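Prevura tables are supplied by Covton for reception areas, waiting rooms and small meeting spaces. The range replaces the Birby series, for which parts remain available on request.
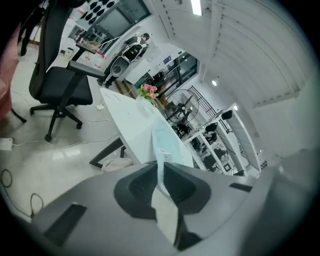

White table with dark gray leg.

## Ordering

Orders are accepted in lots of 4 or 10. Customers requiring more than 100 units should contact Clifford Doucette, Contract Sales, before submitting a purchase order. Quote reference 124 on all correspondence.

Delivery is to the ground floor unless otherwise agreed in writing.

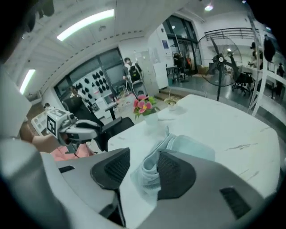 Tables are shipped with the legs detached, and all fasteners are packed with the top. Assembly by Caron fitters may be added at the time of order. Damage in transit must be reported before the delivery note is signed.

- **Returns:** Unassembled tables only, in original packaging.
- **Cleaning:** Use a soft cloth and mild soap. Do not use abrasive pads. 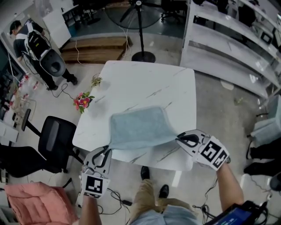

## Warranty

Claims should be addressed to Florence Lévesque, Customer Service. Terms revised 3 August 2020.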